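Pink marker ghosting on the little countertop whiteboard
14 replies · 787 views · Share

plernmont_pam
I want one word a month on my small board, and March is "Dream." Magenta marker, sort of cursive, board flat on the counter.

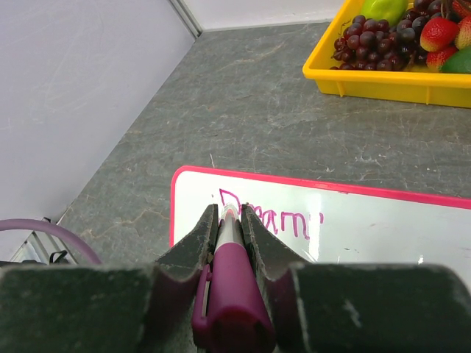

My trouble is wiping it off afterward. I get a pink shadow every single time! I've had the board 2 months. Is it the marker or the board?

gurnville_gus
Marker. Pink and red always ghost on mine, black never does. Scribble over it with fresh ink and wipe right away.

KitchenWren
Disagree, Gus, I think it's the board. The cheap glossy ones stain no matter what you use. Also, I'd prop it up by the fruit, flat it just catches glare.

plernmont_pam
Okay, but I can't write on it propped up (my letters go downhill).
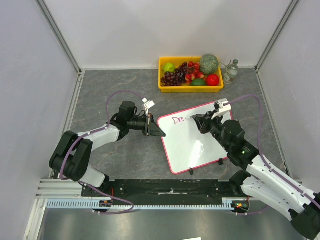
Got as far as "Dre," fruit tray at the back

gurnville_gus
Nice grapes. Still the marker.

KitchenWren
Still the board! Try a little rubbing alcohol on a corner first.

Share · 18 likes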